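## 4. 鍵の登録と扉の調整

この章では、Astileck 管理ソフトにロッカーを登録し、利用者に鍵を割り当てるまでの手順を説明します。本体の据え付け（第3章)が終わってから始めてください。

### 4.1 用意するもの

- 管理者カード
- 鍵番号一覧表（納品時に同封)
- 六角レンチ
- 予備の鍵 2本

### 4.2 ロッカーの登録

1. 管理ソフトを起動し、「設備」から「新規ロッカー」を選びます。
2. 設置場所を入力します。Bromham 棟の場合は、棟名のあとに部屋番号 608 を半角で続けます。
3. 鍵番号一覧表を見ながら、左上の扉から右へ、段ごとに番号を入力します。
4. 「保存」を押します。画面右下に登録日が表示されれば完了です。

> **注意** 登録の途中で画面を閉じると、入力した番号は保存されません。
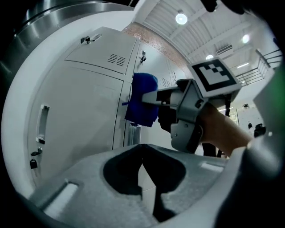
5. 続けて別の部屋のロッカーを登録する場合は、「複製」を押して部屋番号だけを書き換えます。626 号室のように扉の配列が異なる部屋では「複製」を使わず、手順1からやり直してください。

### 4.3 扉の調整

扉の上端が隣の扉とそろっていないと、錠がかかりにくくなります。

1. 扉を開け、中の物をすべて取り出します。
2. 上側の蝶番のねじを六角レンチで半回転だけ緩めます。
3. 扉を手で支えながら高さを合わせ、ねじを締めます。
4. 扉を5回開閉し、引っかかりがないことを確かめます。

> **警告** 上下の蝶番を同時に緩めないでください。扉が外れて落下し、けがをするおそれがあります。

### 4.4 鍵の割り当て

1. 「利用者」の画面で氏名を検索し、「鍵の割り当て」を押します。
2. 空いている番号を選びます。灰色で表示された番号は使用中です。
3. 鍵を錠に差し込み、右に回して施錠、左に回して解錠できることを確認します。
4. 鍵を利用者に渡し、受領欄に署名をもらいます。

利用者が決まっていない扉は「保留」にしておきます。保留中の扉は月次の点検表にも印刷されます。
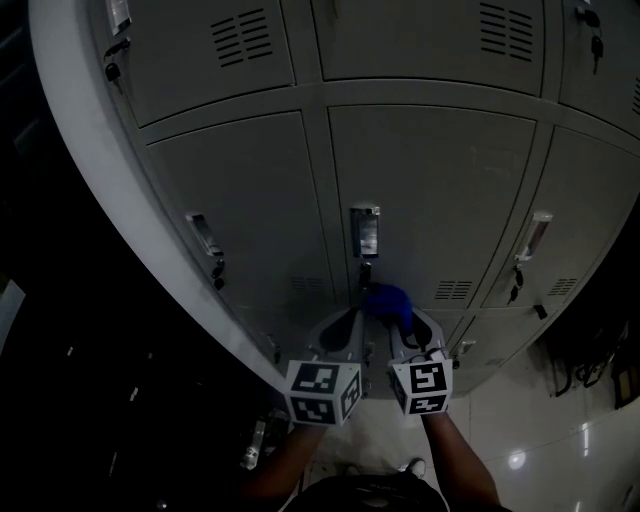
図4-2　ロッカーの扉と取っ手。鍵は取っ手の下の錠に差し込む

### 4.5 鍵を紛失したとき

管理ソフトで該当する番号を「停止」にし、Skinner 社の窓口へ錠の交換を依頼します。予備の鍵を貸し出したまま使い続けないでください。交換後は新しい鍵番号を 4.2 の手順3と同じ方法で入力し、古い番号の札を廃棄します。

Flerden 製の旧型錠は錠だけの交換ができません。扉ごとの交換になりますので、依頼の際に型番を伝えてください。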